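girutia-cubetrack
Marker cube pose tracking for bimanual teleoperation
Release notes date: March 25, 2019

Overview

cubetrack estimates the 6-DoF pose of two handheld marker cubes from a single head-mounted wide-angle camera and publishes them as end-effector targets. It replaces the wand input used in the Fallance stack. Output goes to the Skinetti controller over UDP or to a log file.

Input

Video must be undistorted by the node itself, not upstream. The detector runs on the raw fisheye image and only the corner points are rectified. Rectifying whole images first costs resolution near the border, where the hands spend a lot of time.

Holding the cubes

One cube per hand, arms forward, top face toward the camera. Keep fingers off the black border of every pattern. With a top face and two side faces in view the solver has twelve corners per cube and the pose is stable. With a single face it falls back to planar PnP, and the two-fold ambiguity is resolved against the previous pose.

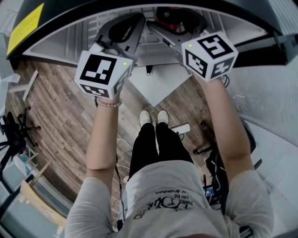
Configuration

cube_left.yaml, cube_right.yaml: marker IDs and face transforms. Do not swap them; left and right share no IDs.
camera.yaml: intrinsics, four distortion coefficients.
max_gap_ms: default 100. Past this the target is frozen and the status flag goes to STALE.
min_side_px: default 39. Smaller detections are dropped.

Test data

The repository ships 44 recorded sequences. The longest has 1045 frames. Ground truth is included for the sequences in aksoy/ only — the others are for regression checks on detection rate.

Known issues

Pose jumps when one cube passes in front of the other.
Motion blur on fast wrist rotation. Shorten exposure before touching the filter gains.
The replay tool ignores max_gap_ms. Fix planned for July.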